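Break Room and Bench Table Check, with my comments
Morkier building, ground floor
Checked 20/10/2023

I do this one with a cup of tea in hand, so forgive the rambling. Same list as September, plus the two lines Coutinho asked us to add about drinks.

1. Floor clear of cords and bags
OK. Somebody's backpack was parked by the door, but it moved when I gave it a look!

2. Exit sign lit, door opens fully
OK. The door still sticks a bit in damp weather (I've put in a request, again).

3. Fire extinguisher tag current
OK. Pin and seal both fine.

4. Tables stable, no wobble, no sharp edges
OK. I leaned on every one of them. The felt pads from Prinico are holding up nicely.

5. Table surfaces clean
OK. White tops show every coffee ring, and I'm glad they do, or we'd never wipe them.

6. Drinks in bottles only, no open cups on the white table
Not OK. There's an open clear plastic cup, empty, on the white table. Clear plastic water bottles are fine, with the lid on please, and I'd much prefer them standing up.

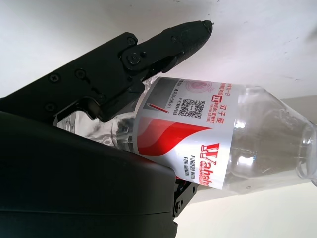
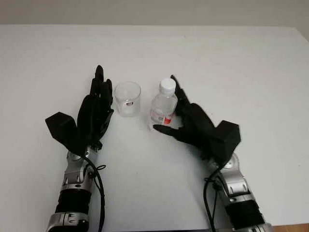

7. Spill kit stocked
Needs work. Down to 2 cloths and the paper towel roll is nearly finished. I'd love a spare roll kept on the shelf, not in the locked cupboard down the hall!

8. Power boards off the floor and away from drinks
OK, mostly. One board was sitting lower than I like, so I hung it back on its hook and had a word.

9. Recycling bin emptied
Not OK. About 14 empties in there and the lid wouldn't close. The Sastatar pickup comes Fridays, so it should be sorted by this arvo, but I'll check before I head home.

10. First aid box
OK. Plasters topped up, eyewash in date, and the colour-coded card is finally back inside the lid where it belongs.

Still to do: paper towel, cloths, door. I'll chase the first two myself and keep nagging about the third.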